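Perkier sets equipment budget for home-kitchen gripper program

By the business desk
1/14/20

Perkier has approved its equipment plan for the coming year, and most of the money will go to hand-held grippers instead of complete robot arms. The company, which develops software for household robots, informed its suppliers of the decision this week.

The plan covers the purchase of 69 hand-held grippers, with delivery in two lots. The first lot is expected in April. The second lot will be ordered only after the first has been used in real homes for a full working period and the repair costs are known.

Perkier will also buy 11 robot arms, fewer than its engineers had first requested. The arms will stay in the laboratory in Rivadeneyra, where they will be used to test what has been learned from the work in homes. The original request was written when the company still planned to bring arms into private kitchens. That idea was dropped after the cost of transport, insurance and installation had been calculated.

A hand-held gripper is carried by a person, who uses it to pick up and move things in the same way as a robot would do it. A camera on the tool records the movement. For a company that wants to collect many hours of work from many different rooms, the tool is much cheaper to buy and also easier to send from one place to another.

The budget paper, which was given to suppliers together with the order conditions, explains that the price of the gripper itself is only one part of the calculation. Fingertip pads, batteries, memory cards, carrying cases and spare screws are listed separately. In the previous plan these items were placed under one general line, and that line was spent before the middle of the year. The department then had to ask for additional money two times.

Pads are the largest of the small costs. They are soft, they wear at the edges, and they lose grip when they become greasy. Perkier has decided to keep 194 spare pads in stock and to replace them in pairs, even when only one side is damaged. According to the paper, a pair with unequal wear gives recordings that are difficult to use.

Two suppliers were compared in the final round. Skurkum offered the lower price for each gripper, with a long delivery time and no repair service in the region. Ellilard was more expensive, but its offer included repair, a set of replacement linkages and the loan of a tool while another one is being repaired. Perkier has chosen Ellilard for the first lot and has left the second lot open to both firms.

The decision was not only a question of price. The purchasing department asked both suppliers to show that their tools could be cleaned without taking the housings apart. Dust and food remains were named as the most frequent reason for returning a tool from a home. Both firms answered that cleaning was possible, but only Ellilard provided written instructions together with its offer.

Some money has also been reserved for the objects that people handle during the work. The company does not want to use only new and identical kitchen articles. It will buy part of the dishes second-hand, and it will accept pieces which have marks or old decoration. Shiny metal, glass lids and white plates are mentioned especially, as they reflect light and are difficult for a camera to read. Broken dishes will be paid from a separate line, and the operators will not be charged for them.

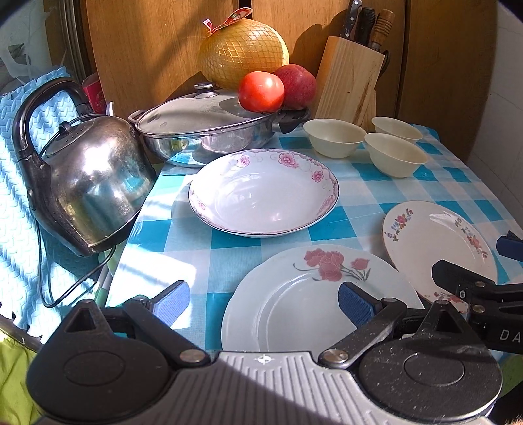
Hand-held grippers at a table with kitchenware and fruit. The equipment plan has a separate line for dishes.

Lighting was discussed at length before the plan was approved. One proposal was to buy lamps and curtains for every location, so that all recordings would look similar. The engineers were against it. They argued that a robot in a home will meet direct sun in the morning and shade in the afternoon, and the recordings should contain both. The money for lamps was moved to data storage.

Storage is now the second largest part of the budget, after the grippers. Perkier will rent space on outside servers for the first months and will decide later whether to buy its own machines. The company says it does not yet have a reliable estimate of how much material each operator will produce. For this reason the rental contract can be enlarged every month, but it cannot be reduced before its end.

Training of operators is planned at the Rivadeneyra site. Each person will receive 2 days of paid instruction before working with the tool in a home. The first day is for handling and safety, and the second is for cleaning, changing of pads and reporting of damage. Travel costs are included in the plan.

The company has not published the total sum. It confirmed only that the amount is lower than in the previous year and that no part of it comes from a loan. A small reserve has been kept for repairs outside the guarantee, and it may not be used for new equipment.

Suppliers who wish to offer for the second lot must send their documents to the purchasing department of Perkier. Offers must state the price of the tool and the price of spare parts on separate pages, the delivery time for each, and the address of the nearest repair service. Offers without a price list for pads will be returned.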